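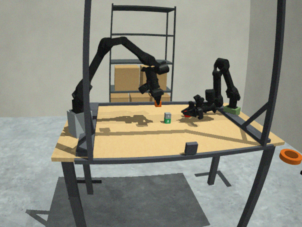

Two-Arm Task Kit: Evaluation Report
Author: Nathalie Koster
Hollside lab course, project group 7

1. Purpose

Our group was asked to review the Rendora two-arm simulation kit and say whether the course should use it next year. The kit is sold as a download with a ready-made work cell, two arm models and a set of tabletop tasks. We used the teaching license for one term and finished in May.

2. What is in the kit

The cell is a wooden worktable inside a dark metal frame, with one arm at each side. Each arm has its own gripper and can be driven by script or by a hand controller. Objects are loaded from a list, mostly small blocks and boxes. The room comes with shelving and cardboard boxes in the background, and these can be switched off if the computer is slow. We left them on.

3. Method

We ran 276 attempts over two tasks. In the first, one arm picks up a small block while the other stays clear. In the second, blocks are stacked near the middle of the table and both arms have to work close to the stack. Every attempt was started from a saved layout and stopped after 200 seconds if it had not finished. Scripts were written in the kit's own editor, called Stollen.

4. Results

Single picks were easy to set up. Most failures came from our own scripts, usually a gripper closing too early. The contact model is good enough for class work, although small blocks sometimes slid when the fingers met them at an angle.

Stacking took much longer. The difficult part was the approach – with a gripper hanging over the stack and the other reaching in from the right, there is little room left for a wrong turn. The kit warns about arm-to-arm contact but not about an arm touching a stacked block, so we had to write that check ourselves.

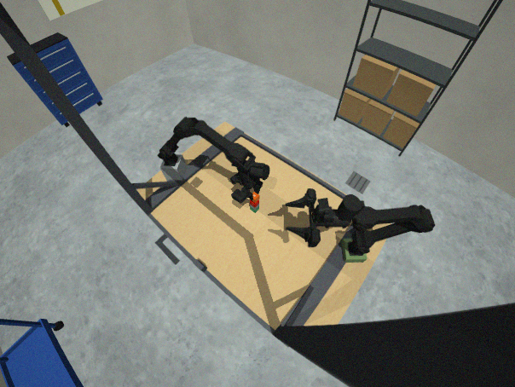

Crisóforo Robles: I would put the missing block check higher up in the report. My group lost most of a Sunday to the same thing, and the manual only mentions it in the appendix. We ended up copying the check from the Stelmakh kit and changing the names.

5. Cost and support

The teaching license covers one lab room. Support answered both of our emails, the second one with a corrected layout file. Installation took around 2 hours per computer.

6. Recommendation

We recommend the kit for the introductory part of the course. For the stacking task, students should be given our check script at the start. It is stored in the group folder with the saved layouts.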